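Visit report: Heitmann calibration lab, Vondale

The tour started at the load bench, where 10 electronic loads are wired in parallel for burn-in of the Fleno bidirectional DC supplies. Each unit is held at full current, then stepped down in 5 stages with ripple logged at every stage. Racks are fed from a separate panel to keep switching noise off the reference meters.
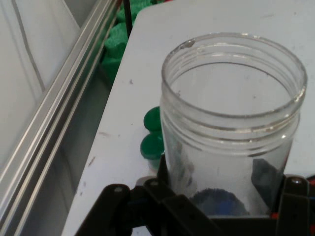
Refilwe Naidoo asked whether the ripple figures were taken at the output terminals or at the load end of the cable. At the terminals, with remote sense connected.

Line regulation is checked at 117 V input only. The high-line test moves to the Fineck site in June.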